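Einführung in die Siedlungsgeographie
Skript zur vierten Sitzung: Warum liegt der Ort da, wo er liegt?

Bitte vor der Sitzung lesen. Erfahrungsgemäß lesen Sie es danach, aber der Wunsch steht hiermit im Skript.

1. Lage und Lagegunst

In der Geographie trennen wir die topographische Lage (der Boden, auf dem der Ort steht) von der geographischen Lage (alles, was drumherum liegt und wohin man von dort aus kommt). In Klausuren wird beides regelmäßig verwechselt. Ein Ort auf einem trockenen Sporn über dem Fluss hat eine gute topographische Lage. Führt die Handelsstraße auf der anderen Flussseite vorbei, hat er trotzdem ein Problem und baut früher oder später eine Brücke, um die er sich dann mit dem Nachbarort streitet.

Lagegunst ist immer Gunst für jemanden und für eine bestimmte Zeit. Der Steilhang, der im Mittelalter die Burg schützte, ist heute der Grund, warum der Bus nur zweimal am Tag fährt.

2. Unser Übungsraum

Wir arbeiten das ganze Semester mit denselben vier Orten, damit Sie sich wenigstens die Namen merken.

Risska: Furtsiedlung, gegründet an der flachsten Stelle des Flusses. Die Furt ist seit der Begradigung verschwunden, das Gasthaus »Zur Furt« hält sich. Schwerpunkt: Gewässerübergang als Siedlungskern.

Ustik: Straßendorf, eine Zeile links, eine Zeile rechts, dazwischen der Durchgangsverkehr. Im Gemeindeprospekt steht »lebendiger Ortskern«. Man kann das so nennen.

Zarei: Bergbausiedlung, im ältesten Verzeichnis mit 300 Einwohnern geführt, auf dem Höhepunkt mit 1.848. Heute wohnen die meisten dort, die nicht rechtzeitig verkauft haben, und neuerdings ein paar, die günstig gekauft haben. Beide Gruppen halten einander für unvernünftig.

Drestach: Marktort am Rand zweier Landschaften, Getreide von unten, Vieh von oben. Lehrbuchfall einer Kontaktlage. Leider wissen das auch die Prüfer.

3. Zentralität

Ein Ort ist zentral, wenn er mehr anbietet, als seine eigenen Bewohner brauchen. Das Modell der zentralen Orte setzt eine völlig ebene Fläche voraus, gleichmäßig verteilte Menschen und Kunden, die immer ins nächstgelegene Geschäft gehen. Wer einmal mit seiner Tante einkaufen war, kennt die Schwächen der letzten Annahme. Brauchbar bleibt das Modell trotzdem, sofern man es als Messlatte benutzt und die Abweichungen erklärt.

Drestach liegt 38 Kilometer vom nächsten Oberzentrum entfernt und hat deshalb eine Fachschule, ein Amtsgericht und ein Schuhgeschäft behalten. Ustik liegt 20 Kilometer davon entfernt und hat einen Parkplatz für Pendler.

4. Persistenz

Grundrisse sind zäher als Häuser. Gebäude brennen ab, werden aufgestockt oder kommen unter Denkmalschutz und verfallen dann in Würde. Die Parzellengrenzen dagegen überdauern fast alles. Legen Sie den Urkatasterplan von Risska über den heutigen Plan: Die Gasse zur ehemaligen Furt endet noch immer am Wasser, heute als Stellplatz für Altglas.

Begriffe, die sitzen müssen: Persistenz, Gunstfaktor, Flurform, Wüstung. Letztere bezeichnet einen aufgegebenen Ort und schreibt sich ohne »e« in der Mitte.

5. Aufgabe bis Montag

Wählen Sie einen der vier Orte und begründen Sie auf einer Seite, welcher Lagefaktor bei der Gründung entscheidend war und was davon heute noch wirkt. Eine Seite heißt eine Seite. Schriftgröße sechs wird als Abgabe in Mikroform gewertet und nicht gelesen.
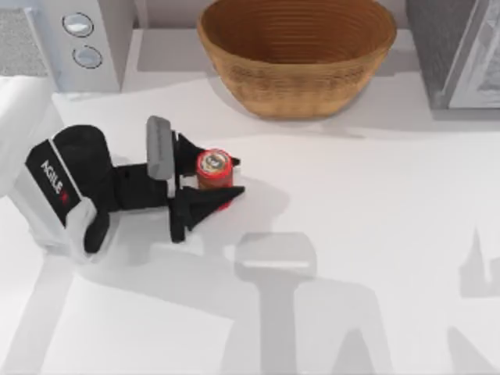

Anonym, Kommentar zum Skript: Bei Zarei fehlt mir die Bahn. Ohne den Gleisanschluss wäre das Erz doch im Berg geblieben, und dann zählt für die Aufgabe wohl eher die Verkehrslage als der Rohstoff. Darf man auch zwei Faktoren nennen, wenn es bei einer Seite bleibt?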